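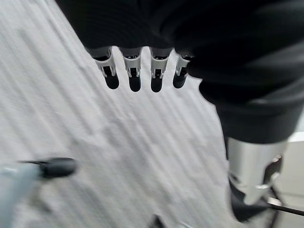

EQUIPMENT PLANNING

Oi-ling Yau
22 September 2024

1/ Budget request for the second hand goes in this October. Line items below, since people asked.

2/ Four fingers in a row, metal at the base, black tips. We wear out tips first. Kundlow sells them in packs of 30. I am budgeting 2 packs per hand.

3/ Quotes: Droltby has a 56-day lead time, Stiltano 135. Stiltano is cheaper per unit. The lead time rules it out for this cycle.

4/ Cable and bracket spares go on a separate line. Last year they were buried under "misc" and got cut.

5/ Service contract: Sveinbjörnsson wants two years up front. I asked for one with an option to renew. No reply yet.

6/ Still open: whether shipping counts as capital. Finance says it depends on the invoice.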